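If your nightstand is anything like mine, it collects little boxes all week long (batteries, pills, goodness knows what), and you never get to them. So I give mine four minutes before bed, no more, and anything still in its box gets opened or put in the drawer!
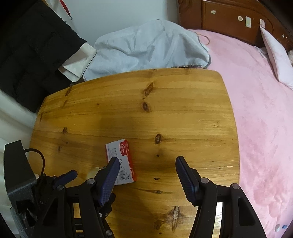

Small red and white box on the bedside table.

Then wipe the wood with a barely damp cloth, going right out to those rounded corners, where the dust just loves to settle.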